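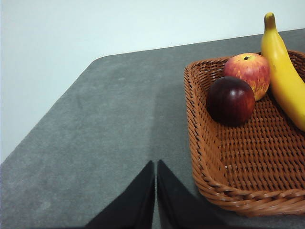 Fundora support wrote back overnight to ask whether the held-out set had been collected at the same table height as the training set, and whether anyone had compared the wrist view on its own before blaming the policy.

Thanks for getting to this one so quickly, and for reading through the whole wall of text I sent on Sunday. Both fair questions. The table height is the same for both sets, we don't move it. The wrist view on its own I hadn't tried, and I'm a bit sheepish about that, so I spent the afternoon on it and I'll put down everything I did in order, including the dead ends.

Ticket: Grasp success drops when wrist view is added
Component: Flisex training pipeline, evaluation module
Priority: Normal (was High, I've lowered it)
Status: Waiting on reporter, now Waiting on support

A quick recap for whoever picks this up next. The method we're testing is a simple one. We train a pick policy on 1000 demonstrations of fruit being taken out of a basket, once with the room camera only and once with the room camera plus the wrist camera. The idea was that the close view should help in the last little stretch before the fingers close, when the room camera can't see past the hand. On the training layouts it does help, quite nicely. On the held-out layouts the two-camera policy does worse than the plain one, which was the opposite of what we'd hoped for and the reason I opened the ticket.

Step 1. Checked the time offset between cameras.
This was the first suggestion from your side and a sensible one. The wrist stream was arriving late by 14 milliseconds compared with the room stream. I corrected it in the loader and retrained. The training curve looked a touch smoother but the held-out result hardly moved. I've left the correction in anyway.

Step 2. Checked the colour settings.
I had a theory that the wrist camera's auto white balance was drifting between sessions, and I was rather fond of this theory. I locked the balance, recollected a small batch and compared. No difference worth writing home about. So much for that.

Step 3. Wrist view only, as you asked.
Now we get somewhere. With the room camera switched off the policy still does well on the training layouts, much better than it has any right to. It reaches for the banana even when the request is for an apple. I tried the request both ways, and then with the words scrambled, and it went for the same piece of fruit every time. So it isn't reading the request much at all. I think it has learned that a long yellow thing leaning up past the rim of the basket is where you go.

Step 4. Looked at the demonstrations themselves.
I pulled 148 episodes from the training set and went through the starting frames by hand with a pot of tea beside me. In nearly all of them the banana is leaning on the right-hand side of the basket with its stem end up, and the apples are down in the basket to the left of it. We'd shuffled the fruit between episodes, or we believed we had, but a banana only rests comfortably in a basket that size in so many ways and whoever was resetting (me, mostly) kept putting it back where it would stay put. The held-out layouts were set up by somebody with more patience, and the banana lies flat in a good many of those.

Step 5. Small retrain.
I collected 30 extra demonstrations with the banana flat or left out altogether, and with the darker apple and the lighter one swapped. Added those to the set, changed nothing else, retrained both policies. The two-camera policy is now ahead of the room-only one on the held-out layouts. It's a modest lead, and I'd like to run it with a few more seeds before I put it in front of anybody, but it's pointing the right way for the first time in weeks.

What I'd still like help with:

The evaluation report lumps all the layouts together into a single score. If I could have seen the score split by which fruit was asked for, I'd have caught this back at the start. Is there a setting for that in Flisex, or would it be a feature request? The old Kaufmann scripts we used before did it with a flag, though they did very little else.

Also, the "ignore instruction" check in the evaluation menu is greyed out on my install. I had to scramble the requests by hand. Reinstalling didn't bring it back and neither did clearing the cache.

I'm happy for the ticket to stay open until the seeds finish, or you can split those last two off into their own tickets if that's tidier at your end. The logs from Steps 1, 3 and 5 are in the shared folder under Bradex, in the subfolder called wrist-retest. The Step 2 logs got overwritten, sorry, I reused the run name.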